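Home Topics Bedding & Laundry Ask Sign in
Search the help pages Go

Fitted sheet keeps popping off the corner by the wall

Angelica Quiambao
posted in Bedding & Laundry
14 comments 3 shares

I moved in November and the only place my bed fits is with one long side right up against the wall. Since then the fitted sheet comes loose almost every night, always at the wall side, head end. I wake up with it under my shoulder. The mattress is a Gosholm and it is thicker than my old one, and I added a 2 inch foam topper on top of it. The sheets are the same ones I had before. They went on fine when they were new but now I have to fight to get the last corner down.
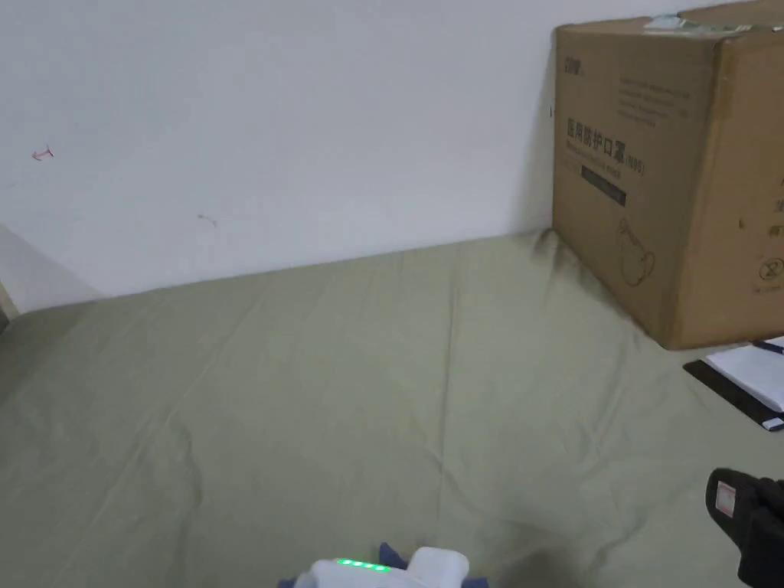 I have tried tucking it in deeper, and I have tried putting the wall side on first. Changing the detergent was my sister's idea and I don't see how it would matter. The olive green sheet is the one I use most, and even right after I make the bed it has creases all over and bunches up near the wall. Do I need bigger sheets, or is there some kind of strap that works? I don't want to spend a lot. I rent, so I can't screw anything into the bed frame either.

Follow Share Report

gorska_linens
31 found this helpful

Your sheets are too shallow for what you have now. Measure the mattress and the topper together, from the bottom seam to the top, with the topper on the bed. Then look at the tag or the package for the pocket depth. You want a pocket at least 2 inches deeper than the stack so there is fabric left to go underneath. A lot of older sheets were made for thinner mattresses, and cotton also shrinks some in a hot dryer. If yours used to fit and now you have to pull hard on the last corner, that is probably both things at once.

Look at the elastic too. Some sheets only have it at the corners. The ones with elastic all the way around stay put much better on a bed like yours.

When you put the new one on, pull the bed out from the wall first. Do the two head corners, then the two foot corners, and run your hand along under the long sides before you push the bed back. If you make it while it is against the wall, the fabric catches on that side and you never get it all the way under.
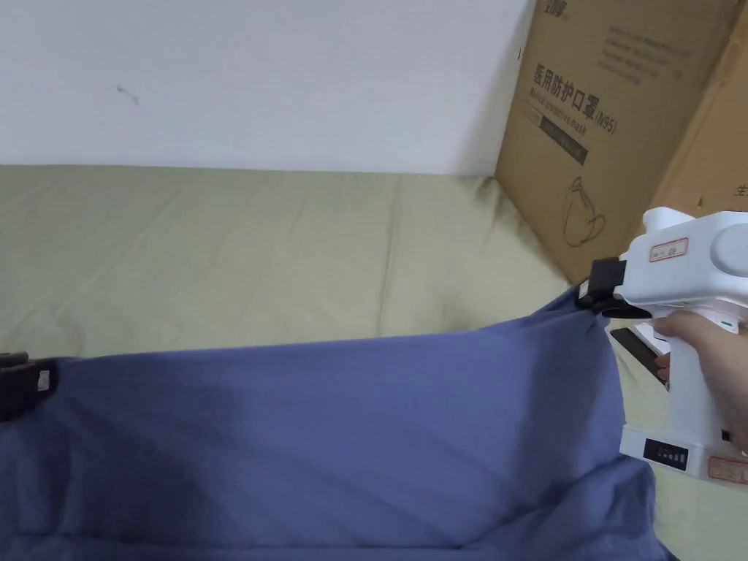 Wash on warm and take the sheet out of the dryer while it is still a little damp, then put it straight on the bed. It will go over the corners more easily and the creases mostly pull out as it dries. Leave the blankets off for an hour or so.

Also check that the topper isn't sliding. If it moves toward the wall at night it will take the sheet with it. A rubber mesh pad between the topper and mattress fixes that.

Share Report

lagman862
6 found this helpful

Get straps. I bought the Jurkham ones that go across under the corner in a triangle, 3 years ago, and they still hold. You need to lift the mattress to put them on, so get someone to help if it is heavy. Don't get the kind with metal teeth, they put holes in my good sheet.

Share Report

teddys_mom
0 found this helpful

I just use a flat sheet and tuck it in. 200 thread count from the discount store, nothing fancy. Same problem as you and I gave up on fitted ones.

Share Report

Related topics Mattress toppers Shrinking cotton Small bedrooms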